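The Bag Is the Hard Part

What two robot arms are learning from bread, paper and a whole lot of patience

I have a confession to make before we get into the robots. I used to bag groceries, one August when I was sixteen, and I was terrible at it. I put cans on peaches. I once tore a sack straight down the side in front of a line of people and watched a woman's rolls go skating across the floor. So when I heard that a small lab called Drenesia was trying to teach a pair of robot arms to pack a bakery order, I felt a kind of kinship with the machines before I'd met them.

The lab is in Karkumthorpe, up a flight of stairs, and the person who runs the bagging project is Hoi-yan Wu. She talks fast and she moves fast, and she had me standing at the arms with my coat still on. They have names, by the way. The left one is Ala and the right one is Wei. I asked why and she said because "left" and "right" gets confusing when people are facing each other across the bench, and then she admitted that everyone just likes having names for them.

The job sounds like nothing. Take bread from a tray, put it in a paper bag, stop. You've done it half asleep. But think about how much of it you do without looking! You pinch the edge of the bag with one hand, you sort of shake it, you feel the paper give, and if a roll catches on the rim you wiggle it until it drops. Try writing that down as instructions. I tried on the train home and got as far as "wiggle."

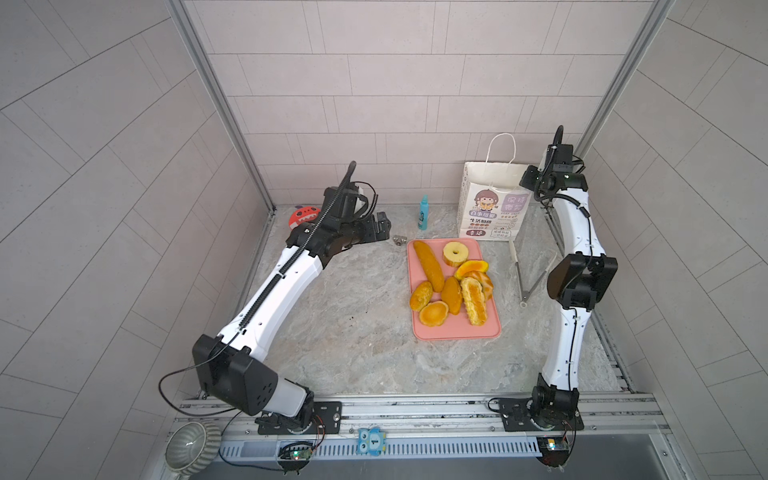
Wu's team doesn't write instructions, at least not for the motion. They use what people in the field call imitation learning. A person moves the arms through the task by remote control, over and over, while the computer records what the cameras see and where every joint goes. Then a network is trained to look at the same kind of camera view and produce the next little stretch of movement. Do that enough and the arms can have a go by themselves.

How much is enough? The current set is 1,642 demonstrations. I got to make one (it didn't go into the pile, and I didn't ask why). My hands were fine. My sense of depth was hopeless. I closed the gripper on thin air, twice, and when I finally got hold of a bun I was so pleased that I waved it around for a bit, and Wu said very kindly that this was the sort of thing the network would pick up too.

That turns out to be the interesting bit of the research, or the bit that hooked me anyway. Her early demonstrations were beautiful. Smooth, quick, no mistakes, all done by the two people in the lab with the best hands. And the model trained on them was brittle. As long as everything went well it looked like magic, and then a pastry would snag on the lip of the bag and the arm would carry on as if it hadn't, opening its fingers and pulling away with the bread half in and half out. It had never seen anybody get out of trouble, so it had no idea that getting out of trouble was something you could do.

So they went back and recorded trouble on purpose. The operator would miss a grab and then go in again. Somebody would shove the bag sideways mid-task, or squash the opening flat, and the operator would have to sort it out. Wu calls these the ugly ones. She mixed them in with the good ones and trained again, keeping everything else the same - same network, same number of training steps, same arms.

Then she ran the comparison, 200 attempts for each version. The clean-only model finished 94 of its attempts. The one with the ugly ones mixed in finished 151. I wrote those down and underlined them, and she told me to calm down. Most of the gain comes after a first slip, she said. When the first grab goes well, the two models are hard to tell apart.
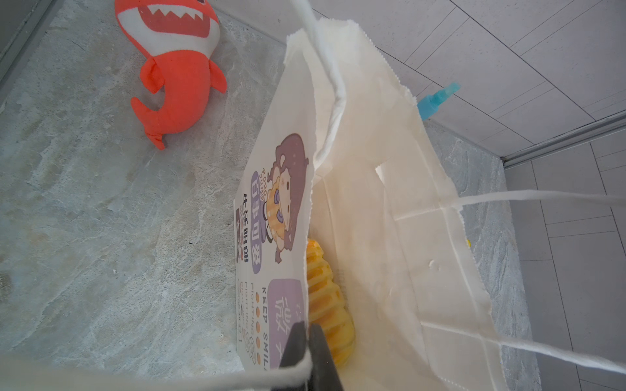

Paper is a rotten material if you're a robot. A cardboard box holds its shape and a plastic bin holds its shape, but a thin bag is different every single time you set it down, and it changes again when you touch it. It also hides things. The overhead view is great for finding bread on a tray and close to useless for knowing what's going on inside a bag, so each arm has a camera out at the wrist as well, and the network gets all the views together. Wu tried switching the wrist views off to see what would happen. The arms still picked things up nicely. They just got very bad at the last few inches.

I asked about real bread, of course. They've been sticking with replica food for the training runs, and she's upfront that this makes life easier. A fake croissant doesn't flake or go stale, and you can drop it a few hundred times. A real one squashes. She has 20 trials with real rolls from the place downstairs and she wouldn't give me a score, only a face, which I'd describe as "not yet." Gripping force is next on her list. So is a bag that starts out folded, and she groaned when she said it, because opening a flat paper bag takes both arms and something like fingernails.

Before I left I watched Wei go for a bun, miss, stop, back up a little and go again. It got it the second time. I know it's a network spitting out joint positions. I still said "nice one" out loud, and from across the room somebody who wasn't even looking up said, "Everyone does that."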